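Ticket 345: Dorgate hand-held gripper, Cukau data kit – tracking lost at the start of recordings
Status: Resolved
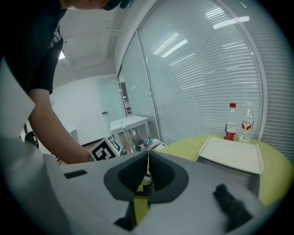 Can the kit be used in a room with glass walls and overhead lighting?
The kit works in those rooms, provided the blinds are closed and the mapping pass is done again whenever they are moved. Bare glass gives the tracker reflections that shift as the operator walks, and it may drop the first part of a recording.

Reported by: Khải Nghiêm, Hidel
Opened: April 11, 2023
Product: Dorgate hand-held gripper with soft finger pads, evaluation kit
Firmware: 2.16

Problem as reported
We are evaluating the kit before deciding on a full order. Out of 371 recordings, 16 failed when we ran them through Cukau. The message each time is "no pose before first grasp." The video plays fine and finger width is logged. Only the position track is missing. We charged the gripper, changed the memory card and reinstalled Cukau on the laptop. Same result.

Reply from support (Tạ)
Thanks for the log files. The failed recordings all start with the gripper close to the table, and the tool moves toward the object within the first moments. The tracker doesn't get enough of the room before the view fills up with tabletop. Please try the following:

1. Delete the current map in Cukau under Session > Map.
2. Record a new mapping pass. Walk once around the table at chest height, then bring the gripper down slowly toward the work area and back up.
3. Keep the printed marker flat and fully in view at the end of the pass.
4. Start each recording with the gripper raised and hold it still until the light turns green.
5. Send us the new map file if the error comes back.

Please also check that finger width reads zero with the pads closed. A wrong zero does not cause this error, but it will spoil the grasp data later on.

Update from customer
New map made. Steps 3 and 4 were the ones we had been skipping – the quick start card only mentions the marker on the back. Finger zero was slightly off and has been reset. The first batch on the new map processed with no errors. Two questions. Can the old failed recordings be recovered with the new map? And do we need a new map if the table is moved?

Reply from support (Tạ)
Old recordings can be run against a new map if the room has not changed much. Use Reprocess and select the new map by hand. Any that still fail will have to be recorded again.

Moving the table a short distance is fine as long as the marker is scanned again. If it goes to another part of the room, make a new map.

Update from customer
Reprocessed the 16. Most came through, and we will redo the other 2. You can close this. Please pass on the comment about the quick start card.

Closing note
Cause: short mapping pass and recordings started too low. No hardware fault. Card text sent to documentation, new version planned for August. Evaluation period unchanged.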